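The Blanket Years

My grandmother kept her winter things in a cedar chest at the foot of the bed, and every January, when the cold really settled in over Harside, she would open the lid and the whole upstairs would smell like pencils. I thought about that chest a lot this winter, mostly while standing in my own bedroom wondering how two people could own so many soft things and still be cold.

I had gone to see Ludivine Lecomte, who runs a little mending shop called Janjua on the hill road (the name came with the lease, and she liked it too much to change it). She took in 1115 pieces last year, and the bulk of them were things to keep a person warm: quilts, robes, bathrobes really, and those big fleecy throws that everybody's aunt gives at Christmas.

"People apologize when they bring them in," she told me, pouring tea into a mug with no handle. "They say, it's only an old blanket. Then they stay for an hour telling me about it."

I stayed for two, so I can't argue.

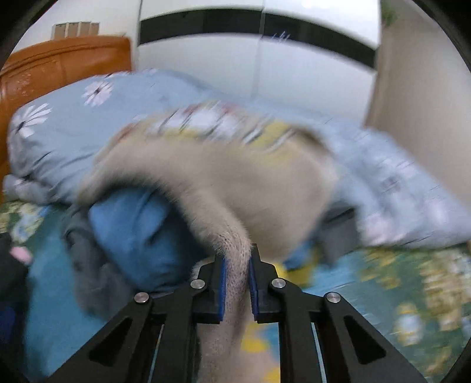

Beige plush, clothes and patterned bedding: the winter pile on the bed.

Her advice, once I got her off the subject of her brother's sheepskin, was simple enough. Wash plush in cool water, and go easy on the soap. Skip the dryer if you have a railing or a patient radiator. Brush the pile while it's still a bit damp, always in the same direction, and please don't iron it, no matter what your mother-in-law says!

She also thinks we put things away too clean and too tight. Her own throws go into cotton pillowcases, loosely rolled, on an open shelf. The oldest was woven in Sultesholm and has been patched 7 times, once with a piece of her father's work shirt, and she let me hold it on my lap the whole time we talked.

I drove home with the heater on and my own poor quilt still in the back seat, because I'd forgotten to give it to her.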